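Play food

Play food is the general name for toy groceries, toy kitchen bits and the little appliances that go with them. I've been keeping this page going for the Sturnness Toy Library for a good while now, and it has grown well past the short entry I first put up, so bear with me if it wanders (it does wander). Most of what I know comes from washing the stuff, mending the stuff and hunting for the stuff under other people's sofas.

Names and what counts

Around Sturnness people say play food, pretend food or shop food, and my gran said "dolly dinners", which I have never heard from anyone outside our family. I use play food for anything shaped like something you'd eat. The plates, baskets, boards and machines are properly called accessories, but children make no such distinction and will happily serve you a till on a plate. In our own catalogue there are 1439 separate pieces of food and 377 accessories, and that was correct when I last went through the lot on Fri 16 August. It won't be correct any more!

Materials

The oldest pieces I've handled are painted wood, heavy in the hand, with the paint worn off wherever small teeth could get a grip. After that comes hollow plastic, which makes up most of any collection you'll meet, and which splits along the seam if somebody stands on it. Felt and knitted food is lovely to look at and a nuisance to clean. Then there's the sort that comes in two halves held with a hook-and-loop dot, so it can be "cut" with a blunt toy knife. Children adore the noise it makes. So do I, to be fair, and I've been known to slice an entire pretend lunch while waiting for the kettle.

Colour matters more than shape, I think. A child of two will call any round green thing an apple, and by four the same child will argue with you at length that it's a cabbage or a melon.

Common sets

Sets are nearly always built round a meal. Breakfast is the favourite here, with bread, butter, an egg and something to toast the bread in. The Bulon breakfast box was our first proper set and we still lend it out, although the egg is a replacement and rather too big for its cup. The Randar market basket is all fruit and veg, and the Mrema picnic is the one with the tiny sandwiches that go missing. People mix them together straight away, of course, and I've given up trying to stop them.

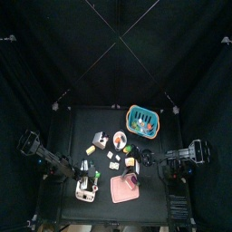 Mixing is really how play food is meant to be used. A good spread has something to carry the food in, something to put it on and at least one machine with buttons, and after that it hardly matters which box a piece began life in. Wafula Mfinanga, who did our cataloguing before me, used to sort everything by meal, and he had a whole shelf marked TEA. I sort by size now. It's uglier, but you can find things.

Toasters, tills and cookers

Toy machines cause the most arguments, both among the children and among the grown-ups who have to listen to them. Anything that beeps gets the batteries taken out before it goes on loan (we tell people, and they can put their own in). A toaster with a lever that springs is worth three that don't. Tills tend to lose their money within the week, so buttons or old bus tickets do instead, and I haven't met a shopkeeper under six who minded.

Games

There are only a few, and they go on for ever. In shops, one child sells and everyone else queues. In cafés, you order soup and are brought a carrot. Putting the shopping away is a great favourite with the very small ones, who like filling a basket far more than they like anything you could do with a full one. There's also a game our regulars call Dinner's Gone, in which all the food is hidden and a parent has to be astonished.

Cleaning and storage

Hard plastic goes in a bowl of warm soapy water and then on a towel overnight. Hollow pieces need a good shake first, as they hold water for days. Wooden ones get a damp cloth and nothing more. Knitted food goes in a pillowcase on a cool wash, and I peg it out by the stalks.

Lids on the boxes, please, and the loose bits in a drawstring bag. Our spare-parts tin has 23 odd halves in it at the moment, mostly tomatoes, so if you've got the other side of one at home, do bring it in.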